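# Plirnadar Grasp Rehearsal Service: Frequently Asked Questions

**What does the service provide?**

Plirnadar allows a customer to rehearse robot handling tasks in simulation before any equipment is bought or moved. Drirnutance supplies the software, a library of object models and a written report on each task submitted.

**Who may apply?**

The service is open to colleges, museums, workshops and manufacturers. Private individuals may apply through a registered organisation.

**What is included in the standard subscription?**

The standard subscription covers 400 simulated trials a month, access to the full library of 454 object models, and support by e-mail. Unused trials do not carry over to the following month.

**May we submit our own objects?**

Yes. Customers may upload scanned or drawn models of up to 55 MB each. Models remain the property of the customer and are not added to the shared library without written consent.

**Which grippers are supported?**

Two-finger grippers are supported at present. Customers who use a gripper of their own design should send us the joint limits and finger dimensions with their application. Support for suction tools is planned — a date will be given once testing at our Bovholm office is complete.

**Do rendered views show the objects as they will look in use?**

Not in every respect. Colours and surfaces are simplified, and models made from scans may keep a rough outline. Shadows may also appear with stepped edges. Customers should not rely on the views for judging finish or colour.
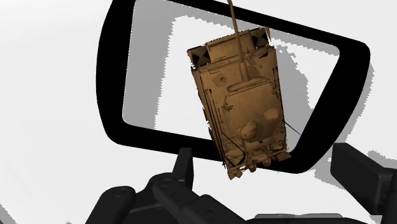 Long or thin parts, such as a gun barrel on a model vehicle, should be checked with particular care before a task is submitted. The shape used to work out contact is often simpler than the shape displayed, and the report states which of the two was applied.

**Does a good result in simulation guarantee a good result on real equipment?**

No. Weight, friction and wear differ from one site to another. We recommend a supervised trial at low speed before regular use.

**How long does a report take?**

Reports are normally issued within eight working days. Requests for over 197 separate grasps are quoted individually.

**Whom should we contact?**

Questions about applications should be addressed to Thắng Âu, Customer Services. Customers who hold their licence through Visser should contact that firm first, quoting the licence number — this applies to renewals as well.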